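Off the Shelf and Onto the Roll

I used to be a folder. I folded the way my mother folded, in half and in half again and then in thirds, and I stacked everything in the hall closet in Grustville with the fold facing out so it looked like a store. It looked wonderful for a day or so. Then I'd need the long black cloth from the bottom of the pile, and I'd pull, and you know the rest.

I own a lot of fabric for a person who doesn't really sew. There are the tablecloths (two holidays a year at our house, and everybody comes), the plain white cloths I throw over anything ugly, some leftover lining, and then the big black sheet, which started out as a backdrop for my daughter's school play and has been a table cover, a window blackout, a Halloween ghost's evil twin and a thing to kneel on while painting baseboards. That sheet is my problem child. It's heavy, it shows every crease, and it picks up lint from the next room over.

So this winter I decided I was done with creases, and I went to see Muthoni Owino.

Muthoni runs Prasine, the fabric shop on Moffat Street, and if you've ever walked in there you'll have noticed that nothing is folded. Everything is on a tube. The good linen is on a tube, the cheap felt is on a tube, the scraps are on shorter tubes with a rubber band around them. I asked her how long it takes to learn, and she laughed at me for a while.

"You roll a rug, don't you?" she said. "It's a small rug."

It isn't quite a small rug, as I found out. But she sent me home with the right idea, which was to stop buying clever closet gadgets and buy tubes. I ordered mine from Kisiden, plain white, 46 inches long, 4 dollars apiece. I got 11 of them. My husband asked if we were putting in plumbing.

Length is the first thing to think about, and I nearly got it wrong. You want the tube a little longer than the folded width of the cloth, so there's something bare to hold at each end. Most of my tablecloths fold once lengthwise and fit fine. The black sheet has to be folded lengthwise twice, and even then I have maybe a hand's width to spare. If you can store a longer tube, get a longer tube! I can't -- the closet shelf has a wall at one end and the vacuum cleaner at the other.

Next, the table. Muthoni works on a counter the size of a parking space. I work on a white folding table in the back room, and it's plenty, provided you clear it. All the way. I tried rolling around a lamp and a bowl of clementines the first time and got a lovely smooth roll with a bulge in it the exact size of my impatience. Now everything comes off, and the only thing I leave within reach is one of the white cloths, for wiping down the tubes. New ones have a bit of dust on them and dust loves black fabric more than it loves anything in this world.

Then you spread out the cloth, and this is where the black sheet and I had our first real argument. It will not lie flat. It has been folded for years and it has opinions about it. I ran my palms from the middle out toward the edges, over and over, and the wrinkles just moved somewhere else and waited for me. I called Muthoni. She told me to steam it first and to quit petting it.

Steaming works, but let it cool completely before you start rolling. I hang mine over the backs of two chairs and go have coffee.

For the roll itself, I stand at the short side of the table and lay the tube right on the edge of the cloth. The first turn is the one that matters. If it goes on crooked you'll have a telescope by the end, with one side creeping out past the other, and you will be tempted to bang it straight on the tabletop. I did that. It makes it worse. Unroll, start again, keep the tension light. Muthoni can do the first turn one-handed while talking to a customer about zippers. I need both hands and some quiet.

The person who straightened me out on the last part was Ismail Amrani, who hangs drapes for a living and lives two doors down from us. I had been leaning my finished rolls in the corner, very pleased with myself, and he came by to return a ladder and winced. Cloth slides down an upright tube, he said, a little every week, and it bunches at the bottom. Lean the bare ones all you like. Lay the full ones down. He also had me swap my rubber bands for strips of cotton tape, tied loosely, and he was right about that too (the bands had already left a dent in my good green one).

I'll admit I still lean a couple against something while I'm working, because a tube on a flat table has exactly one ambition and that's to get to the floor. Two side by side on a slant will stay put pretty well. A single one rolls off under the radiator, where it will meet the others.

One more bit of advice from Ismail, for dark cloths: roll them with the good side in. Lint goes on the outside, and the outside is the part your guests don't see. I've got years of doing it the other way, and a lint brush that has earned its retirement.

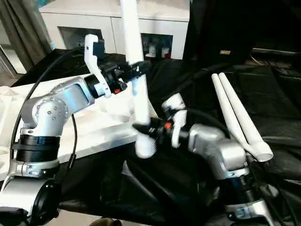 I had planned to do the whole closet in an afternoon. It took me most of a week, what with the steaming and the cooling and the coffee, and the lining is still in a grocery bag on the closet floor. But on the holiday itself I reached in, took out the red tablecloth, unrolled it straight across the table, and my sister asked me when I'd found the time to iron. I told her I'd been up since five. The lining can wait until June.

Comments

hemstitch_dee
December 31, 2019
Been rolling for years and never thought about good side in. Going to redo my navy ones tonight, which tells you how exciting my New Year's is.

Carol in the valley
Do you put anything between the tube and the cloth? My grandmother used tissue paper on hers. I have a lace runner I'm scared to put on anything bare.

PorchLightPat
I use tissue for the old stuff, Carol, and nothing for the everyday. Acid free if you can find it. A pack of 100 sheets lasts me forever.

rollmodel
"Quit petting it" is going up on my sewing room wall.

T. from Moffat Street
If your table is too short for a long cloth, put a clean sheet on the floor and let the extra hang down onto it. Just keep the dog out. Ask me how I know!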